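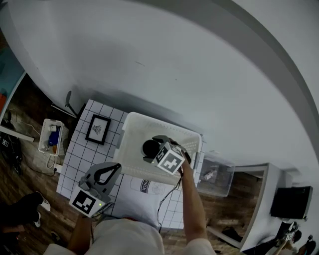
A white laundry basket on a grid-patterned mat.

GRURKBY, April 14, 2023 - Dretano, which runs shared laundry rooms in apartment buildings, will open its next site in June at the Pitkänen housing block in Grurkby. The room will serve 226 apartments and stay open until 10 p.m.

Residents will book washers and dryers by phone or on a paper sheet by the door. Each booking lasts three hours. The current basement laundry will remain in use until the new room opens.

"People told us they wanted longer slots and a place to fold," said Seraina Fuchs, head of housing services at Dretano. "Almost 28 percent of the floor space is set aside for folding and drying racks."

Building work is being handled by Tratodance, with Reijo Suominen as site manager. The side entrance on the courtyard will be closed during the work - residents should use the street door.

Prices per wash will stay the same through the end of the year. Tenants will get a letter with their booking code before the opening.

Media contact: Yu-na Seo, Dretano press office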